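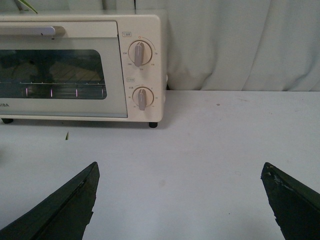
A former subscriber wrote that Skallus was the only celebrity weekly in which a divorce took up less space than a wedding, and that she had kept buying it for that reason. The remark was later reprinted by the magazine itself and is often quoted in accounts of its editorial policy.

Skallus was a weekly magazine covering the private lives of entertainers, athletes and political families. It was published by Umach, a small press based in Ruawai, and sold mainly by subscription. The last print issue was dated September 3, 2019.

Format

A standard issue ran to 40 pages. The first half held short news items, each limited to 200 words. The second half held one long interview, a page of corrections and a television guide. Covers carried a single portrait and no more than two headlines. Color printing was used on the cover and the center pages only.

Coverage of separations

The magazine followed a written rule for reporting the end of a marriage. An item could run only after one of the spouses had made a statement in public, through a lawyer or on a personal account. The statement was printed in full where it was short enough. Where it had to be cut, the cuts were marked. Unnamed friends of the couple were not quoted – a limit that set Skallus apart from its main rival, Lokia, which relied on such sources for much of its front section.

Children under the age of 18 were not named or shown unless a parent had agreed in writing. The rule applied to the families of office holders as well, although the magazine did report on public spending connected with their travel and housing.

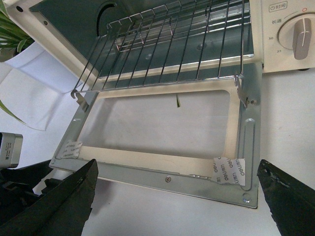 Statements issued in a language other than English were given in translation, with the original wording placed underneath in smaller type. This practice began after a mistranslated post led the magazine to report a completed divorce as a trial separation. The correction ran over two issues. From then on, each translation was checked by a second reader before printing.

Circulation

Print runs were small by the standards of the trade. Umach printed 2,000 copies of most issues, with a larger run for the year-end number. Back issues were sold by mail in bound sets of 50. Advertising came mostly from local shops and took up little of each issue.

Dispute with Lokia

Skallus complained on several occasions that Lokia had reused its translated statements without credit. Lokia replied that a public statement belonged to the person who made it. Skallus did not contest this point but held that the translation was separate work. The matter was settled privately, and Lokia added a credit line to later items. The terms were not published.

Closure and archive

Umach gave rising postal costs as the reason for ending the print edition. Unused subscription money was returned or, at the subscriber's choice, exchanged for bound sets. The publisher kept a searchable index of interviews online. The television guide was left out of it, as were the advertising pages.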